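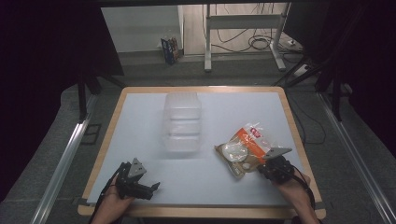

Garnach is my little collection of notes and pictures on packing, mostly the dull end of it: getting a bagged thing into a tub without the bag springing back out again. I've been fussing over this for ages (ask Ehsan Talebi, who has had to listen to all of it) and finally wrote it up properly. A crumpled clear bag with a brown package inside, like the one lying on the table next to the see-through container, is just the sort of item I mean. The package behaves itself. The plastic round it goes wherever it fancies!

What you get: 564 entries in all. Of those, 536 have a finished note and the rest are waiting on me to sit down and type. Each entry has a picture or two, a line on the wrapping, a line on the container and whatever I felt like grumbling about. The folder called Skirberg holds bags and film, and Nseir holds tubs and boxes. If something fits both it lives in Skirberg, so look there first.
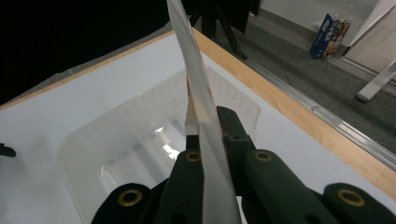

Clear plastic held upright over the tub.

Thin clear stuff is a pain to label, by the way. I put "sheet" for anything flat and "bag" only when I can see it closes round something, and I've probably slipped up in the March batch, which was nearly all film. Shiny tubs are nearly as bad, with highlights all over the place.

The old Arkeo list used "wrapper" for everything. I've kept that column so older notes still match, but please don't add to it.

Last tidied 9/6/19. Spot a wrong label? Send me the entry number and what you'd call it instead.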